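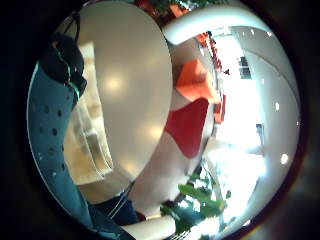
2 min read
Home | Guides | Lounge

4. Folding garments at the round table

1. Clear the table top and wipe it.
2. Lay the garment flat and smooth out the creases.

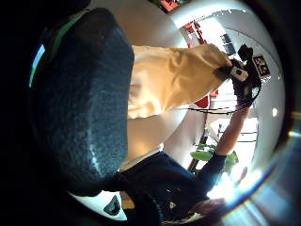

Pistberg Textile Care Team

3. Fold in each sleeve - do not pull on the cuff.

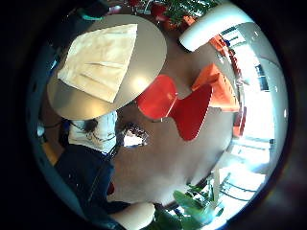
Fig. 8. Round table with red and orange chairs

Note: Keep the floor between the chairs clear. 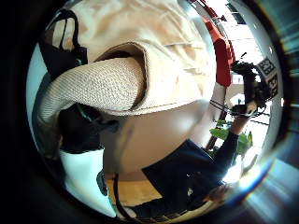
Last changed: May

4. Turn the hem up and fold once more.

Caution: Keep bag straps off the garment.

Contact Pistberg | © Pistberg | Back to top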